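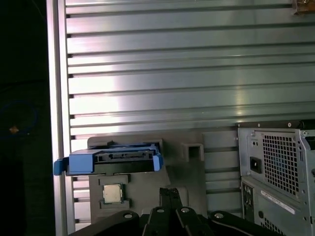 Storage of removed parts was the second concern at the Cumham site. Small components had been kept in bags, and 127 of the 1,000 items logged before December could no longer be matched to a machine. Wojcik therefore adopted moulded trays with a shaped place for each kind of part. The grey tray in Figure 3 has a square recess in which the processor sits, while the hard drive in its blue caddy lies across the top, with the desktop computer off to the right. Staff were asked to leave drives in their caddies — a bare drive is harder to label and easier to knock.

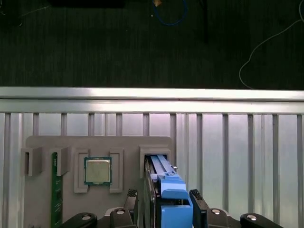

Drives and processors were entered on separate lists. Schwerdtfeger kept both lists until 10/27/21, when they were merged under the Tudel numbering. Two entries had to be corrected by hand.

Figure 3. Parts storage at the Cumham site.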